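Speaker notes - the Drenbridge wiping cell and the June stop
Gastilbridge users' afternoon, 5/23/20. Second slot, after the tea break.

Slide 1. Title
Say who we are and move on. We look after the handling cells at Drenbridge. The talk is on one fault, what it did to us last June, and what we changed. Questions at the end, please, as the slot is short.

Slide 2. The job
The arm picks up a small item, turns it, and sets it down on a stone worktop. The item changes from batch to batch. The arm runs the same pick 400 times in a shift, and the fingers are ribbed, so grip was never high on our list of worries.

Slide 3. What went wrong
On cycle 486 of a long run the gripper opened halfway through a lift. The item dropped on to the worktop and slid off the end. The arm carried on and did the rest of the move with nothing in its fingers. It then came back for the next one as if all was well. The operator pressed stop. There were no injuries, but a person had been reaching in on that side about 60 seconds earlier. Pause here. Let that one sit.

Slide 4. The hold 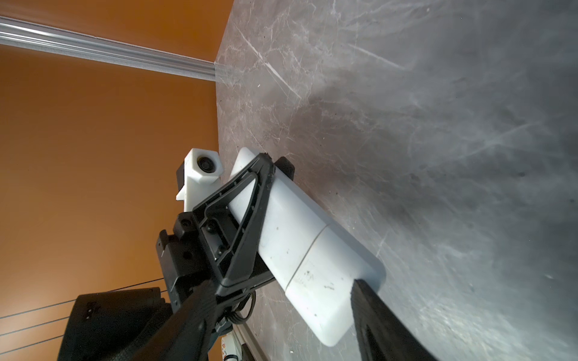
Wrist view on the worktop: white item in the ribbed fingers, wiring looped under the bracket.

Talk about the loop of wire. Ours had been left with too much slack at one point and too little at another, and with each turn of the wrist it was pulled at the connector. After enough turns the signal dropped out for an instant. The controller took the lost signal as an order to open. I'd like people to remember that part, as the wire alone would only have been a nuisance.

Slide 5. Why we missed it
We tested at slow speed with the wrist nearly straight. The fault log from Quintanilla (our controller software) showed 2 short dropouts the week before, and we had cleared both without reading them. Say this plainly.

Slide 6. What we changed
Lost signal now means hold and stop. The wire is clipped on both sides of the bend. The guard on the open side is linked to the stop circuit. Dropouts can't be cleared without a note in the log.

Slide 7. Still open
A worn finger can let an item slip with no signal fault at all, and we don't catch that yet. Lovinberg are trying a grip check after each lift - ask if anyone from there is in the room. Leave the contact slide up during questions.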